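April, late evening

Rain until lunch, then dry with a cold wind. I got the last of the winter leaves out of the gutter before it clouded over again. The downpipe on the north side still drips at the second joint. I put a bucket under it and left it for another day.

Most of the day went on the front door. I have been putting it off since last spring, when the paint at the bottom started to lift, and by now you can push a thumbnail under it in several places. I took off the letterbox, the knocker and the number and put the screws in a jam jar. Two of the letterbox screws had rusted into the wood and I had to drill one out. The hole will need filling and I will have to move the new screw over a little.

The old paint came off in layers. White on top, then a cream I remember from when we moved in, then a blue I have never seen before, and under that something brown that may be varnish. The blue was nice. I kept a flake of it in an envelope, though I don't know what for. The scraper did the flat panels well enough but the mouldings were slow, and I did those with folded sandpaper and a bit of dowel. By four my hands had gone numb and I stopped with the bottom panel half done. There is soft wood in the lower left corner, smaller than I had feared. I dug it out with a screwdriver until I reached sound timber and it took a good spoonful of filler. That has to be left overnight.

At half past four I walked down to Hashemi for primer. They had it in the small tin and the large one, and I bought the small one, then went back for a second brush as the old one had gone stiff. £42 for the lot, with the filler and a sheet of masking film I probably didn't need. The man at the counter told me to thin the first coat and leave it a full day. The tin says 5 hours. I will do what he said, if the weather lets me.

The Miltanov colour card has 50 colours on it and I have looked at it so often that the fold is going. I took it out to the step in three different lights. Everything looks darker outdoors than it does on the kitchen table, and the yellows look dirty. I have crossed out all the yellows. The greys would be safe but the path is grey, the step is grey and the sky was grey all day, so I crossed those out as well.

Letter from the water people at Ullum saying the supply will be off for a morning while they work on the valve at the bottom of the hill. Must fill the kettle and a couple of pans the night before. I also rang about the ferry to Zistholm in the summer. They have cabins left but want the deposit by the end of the month. I said I would ring back - I would like to see what the door costs first.

Supper was leek and potato soup, with the end of the brown loaf. The hall smells of dust and there is grit all the way up to the fourth stair. I swept it twice. With the letterbox off there was a draught straight through to the kitchen, so I taped a piece of cardboard over the hole and pushed the mat against the bottom.
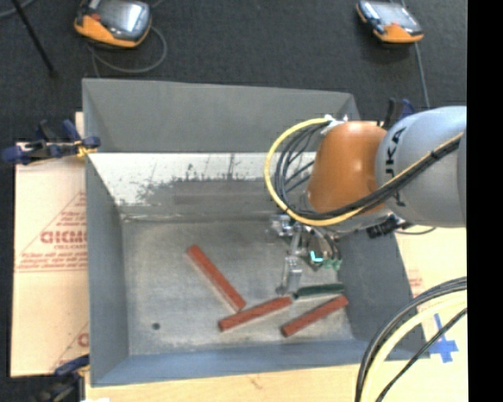 Still no decision on the door colour. I have it down to two, a red and a green, and neither looks right as a small square on a card. The bars in that big grey bin are nearly the same two, three of them brick red and one dark green, and with so much grey metal round them it is the red I like better. The green would go with the hedge, but the hedge is only green on one side of the path, and in winter it is mostly twigs. I think it will be the red. I'll look at the card once more in the morning, before the sun gets round to the step, and then order it. The filler was still tacky when I checked at ten. Set the alarm for seven and moved the bucket back under the joint, as the wind had shifted it.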